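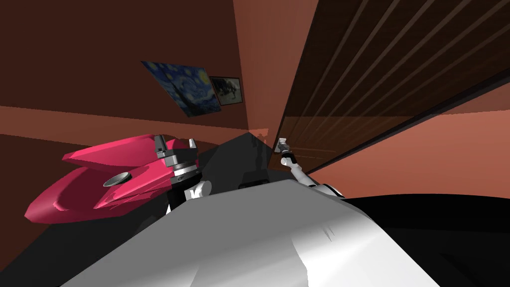

Two arms, two grippers, one very patient laptop

I finally got the two-arm robot running in simulation last night, and I have been grinning about it ever since. If you read my December post you'll know I was stuck on the wrist joints for ages (they spun like a pepper mill whenever I asked for anything near straight up). Efa Parri spotted it in the end. I had the sign flipped on one axis. One minus sign!

So now I can get to the part I wanted to do all along, which is comparing grippers before I spend real money on one. I have two on my list. The first is the Halton, a chunky parallel gripper that opens nice and wide. The second is the Istlow, much slimmer, with long fingers and a very small motor. I've been going back and forth on them for months and my notes were getting silly.

The test room is called Owen. I put it together from whatever free models I could find, so it has a Starry Night print on a brown-red wall, a big slatted wood panel like a closet door, and a magenta-pink thing with curvy scooped sides that has become my favorite object in the whole project. There's a small gray round cap set in the middle of the pink thing, and a little dark block on the black surface next to it. Black on black is mean to a camera, and I kept it that way on purpose.

I watch most runs from the camera on the robot itself, so I get a big white hump of its own body at the bottom and everything tips over sideways when it leans. You do get used to it. I tried a fixed camera up in the corner for a couple of evenings and it was much easier on the stomach, but I kept misjudging how close the fingers were to things. Going back to the body camera fixed that right away.

Each gripper got 400 tries at picking up the block, with the starting spot moved a little every time. The Halton missed a lot more than I expected and finished with 294 good grabs. Most of the misses were the same miss - it came in a bit low, bumped the surface, and shoved the block away before the fingers closed. The Istlow is still running as I type this, so no number yet, but I watched a good stretch of it over breakfast and it slips down beside the block so neatly. I may have clapped.

The controller matters more than I thought, too. I started with plain position control and both grippers felt stiff and jumpy. Boris Janevski sent me his settings for a softer mode that gives a little when it touches something, and the difference was lovely to watch. It's slower, and I had to drop the speed near the walls, but I'm keeping it.

Next up is the cap. I want one arm to hold steady by the pink thing while the other brings the block over, and for that I need the two arms to stop treating each other like ghosts. Collision checking between them is switched off right now (I know, I know). After that I'd like to do a long run of 2,000 tries overnight with both grippers, if the laptop fan can take it.

If you've used soft control with long thin fingers, please leave me a comment with your settings. I'd love to see them!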